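Kelberg releases Staler 3, a planning layer for robots that handle cloth, and publishes its failures with it

April 2021 — Kelberg today released Staler 3, the third version of its planning and grasp-checking software for two-armed robots working with clothing and other soft goods. The release is open to existing license holders now. New customers can ask for a trial build through the company's website.

Kelberg is aware that software companies have been announcing the laundry robot for a long time, and that most households and most commercial laundries still don't have one. Staler 3 will not change that this year. It is a planner with a better sense of when it has lost track of what it is holding, and the company would like it to be judged on that.

The main change is in how the software decides that a grasp is good. Earlier versions trusted the head camera. The planner picked a point on the cloth, sent the gripper there, and treated closed fingers as proof of a held garment. In Kelberg's own logs this was the largest single source of wasted motion: the arm would carry nothing, or a corner of the wrong item, through a full transfer before anything noticed. Staler 3 checks the wrist view after the fingers close and compares it with what the planner expected to find there. If the two disagree, the arm stops and the plan is thrown out.

Development work centered on moving clothes between a front-loading washer and a basket, with both arms in play. It is an awkward job for a planner. The drum opening is narrow, the open door takes up room above it, and one arm often has to mind the basket while the other goes to the machine.
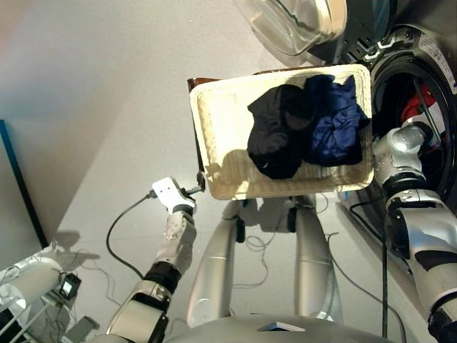 Tannous, which has run Staler since the first version, said it was glad to see the wrist check but would not be taking its own people off the line on the strength of it, and added that a planner that stops more often is only an improvement if it also knows how to start again. It asked Kelberg to publish recovery times alongside grasp results in the next set of notes.

Kelberg agrees with the request. Recovery times will be included from the next point release.

The test results published with Staler 3 cover 132 transfers on a single setup. Of these, 40 ended in a stop that needed a person to step in. The company is printing the second figure in a press release because customers would find it in the first week anyway. No claim is made for other machines, other baskets, or rooms with different lighting.
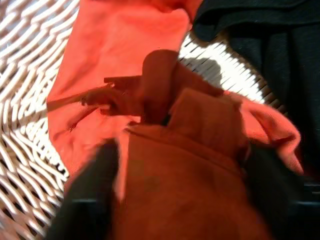

Segmentation, the step that decides where one garment ends and the next begins, has been rewritten for this release and is still the weakest part of the package. Dark fabric next to dark fabric remains a poor case. So does a pile where the colors sit close together: with a bunched rust-brown cloth between the fingers, a coral-red one behind it and a paler pink fold alongside, the software has to decide what belongs to the grasp before it can lift with any confidence. Hard shadows on a bright wicker weave don't help, and the module now reports low confidence in such spots where it used to guess.

Other changes in Staler 3:

Two-arm plans can now be edited by hand before they run — a feature customers had asked for more than any other.

The log viewer shows head and wrist views side by side on one timeline.

Support for Moltier controllers moves from beta to full release. Force limits on those controllers still have to be set by the operator.

The automatic folding module announced with the previous version has been withdrawn. It did not work well enough on anything softer than a towel, and Kelberg has no date for its return.

License prices are unchanged. The full test notes, including the list of failed transfers, can be downloaded from the Staler support page with the release build.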